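Dernby Lidded Bowls, Set of Two
Stirnusen Kitchen and Table

Two round bowls with matching lids, for mixing, marinating and fridge storage. Item group: food prep and storage.

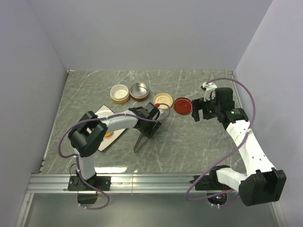
Colours and finish
Outer colours: yellow-ochre and dark red. The dark red bowl has a shiny silver metal interior. The yellow-ochre bowl is finished creamy white inside. Lids are coloured to go with the bowls: pale cream-yellow for the ochre, dark red for the red. Each lid has a raised rim, with small molded or marked shapes in the centre of the cream-yellow one and a faint relief in the middle of the red. Slight variation in colour between batches is normal and isn't treated as a fault.

Tray and tongs are not included in the set. See Serving and Utensils.

Fitting the lid
Lay the lid flat on the bowl, press at the centre, then work outward to the rim with both thumbs. To remove, lift at one point on the rim and peel across. Lids are a press fit and are not rated as leakproof. Carry filled bowls upright. Allow hot food to stop steaming before fitting the lid, otherwise the lid may lift as the contents cool.

Both lids fit both bowls. A lid that has been stored under weight may sit high on one side; leave it in warm water for a few minutes and refit.

Use
Suitable: fridge, benchtop, cold marinades, dough proving.
Not suitable: microwave, oven, cooktop, grill.
Freezer: bowls only. Store lids separately.

Electric hand mixers may be used in the red bowl at low speed. Beaters will leave fine marks on the metal over time. Hand whisk only in the ochre bowl.

Cleaning
Bowls: dishwasher safe, top or bottom rack. Lids: top rack only, or hand wash in warm water with ordinary dish detergent. Do not use steel wool or scouring powder on any surface. Turmeric, beetroot and tomato paste can stain the creamy white interior. Soak in bicarb and water overnight, rinse and dry with a soft cloth. Dry the centre of each lid with a corner of the cloth, as water sits there.

Replacement parts
Lids are sold singly in both colours. Quote part 53 for cream-yellow and part 86 for dark red. Bowls are not sold singly. Parts orders leave the Jurkby warehouse twice a week.

Trade orders
Carton quantity is 40 sets. Mixed cartons with the Midtbø range can be arranged on orders of 50 sets or more. Trade contact: Ylva Lindqvist, Stirnusen sales desk.

Care instructions revised 9/11/21. Earlier leaflets listed the lids as freezer safe and should be discarded.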